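Folding the washing is still our job

By Sudheer Kartha
January 2026
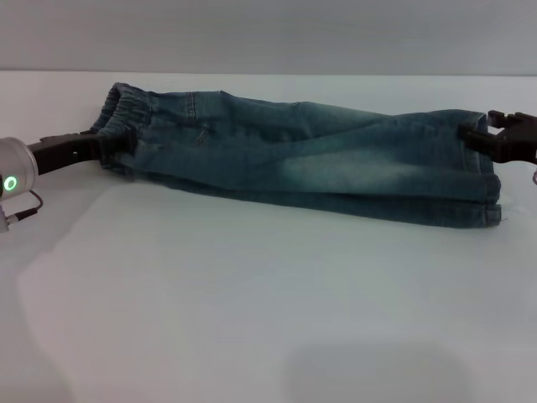
Trousers are the easy part

A small pair of jeans with an elastic waist, one gripper on the waistband and one on the hems, the legs already laid one on top of the other. Most parents could get a pair of child's jeans to that stage while talking on the phone. For a machine it is a fair piece of work, and I don't want to be rude about it. Two arms have to agree on how hard to pull. The waistband bunches up and the hems are thick, so the two ends need different handling. A car door stays the same shape when you pick it up, and denim doesn't.

Still, I have been told for most of my adult life that the robot which does the laundry is nearly ready, and I think we should be stricter about what "does the laundry" means.

In our house it means collecting clothes from three bedrooms and the bathroom floor, turning socks the right way out, emptying pockets, deciding whether the school jumper will last another day, loading the machine, and noticing that somebody has put a wool hat in with the towels. Then it means drying, which in a British winter is a matter of radiators and patience. Folding comes near the end. Putting away comes last and is the part most likely to be left until Sunday.

The demonstrations nearly always show folding. I understand why. A table is flat, it is at a fixed height, and one garment at a time can be put on it. But if a person has to bring the garment to the table, lay it out and take it off again, that person has done most of the job.

What happened at the laundry

My views on this were shaped by a commercial laundry rather than by a research paper. Oľga Michalík runs the finishing room at Narkham, which washes workwear and hotel linen, and she let me spend a day there last August. They have had machines for sheets for years. A sheet goes in at one end, two people feeding the corners, and comes out pressed and folded. Nobody calls it a robot, and it is by far the most useful bit of automation in the building.

The trousers, tunics and aprons are finished by hand. Narkham had tried a two-armed folding unit from a firm called Zorkberg for 28 days. It folded 2,021 items in that time. Michalík told me one of her experienced staff can do 330 in a shift, on a good day, with a radio on.

"It was fine with trousers if they were all the same trousers," she said. "Then you'd get one with a tie waist and somebody had to go over."

That going over was the trouble. The unit worked without complaint, but it needed a person within reach, and the person couldn't settle to anything else. Michalík sent it back and spent the money on better tables. She would look at another one, she says, if it could sort a mixed trolley without help.

I think that is the right test, and I would use it at home as well. Give the machine the basket as it comes. If it can deal with a duvet cover that has swallowed two pillowcases and a sock, I will happily clear a space for it in the utility room.

Slow is all right

There is one argument against household robots that I don't accept, and that is speed. People watch a video of a shirt being folded over several minutes and laugh. At Narkham speed matters, because there are vans waiting. At home I don't care if the folding takes all night, so long as it is quiet and done by seven. My dishwasher is much slower than I am and I would not give it up.

Price and reliability worry me more. A helper that stops three times in an evening and has to be rescued is a chore with a plug on it. I would also want to know who repairs it, how long parts will be kept, and what it does when a child puts a hand on the table.

My brother-in-law Raju, who has a bad shoulder, thinks I am too hard on all this. He says that for him a machine that only folds, and only folds what he puts in front of it, would be worth having now. He finds the lifting and stretching painful and the loading bearable. I have no good answer to that. There will be plenty of people in his position, and they may well be the first to buy one.

For the rest of us I would wait. Ask to see the basket go in and the full drawer at the other end – and ask who was standing nearby in between.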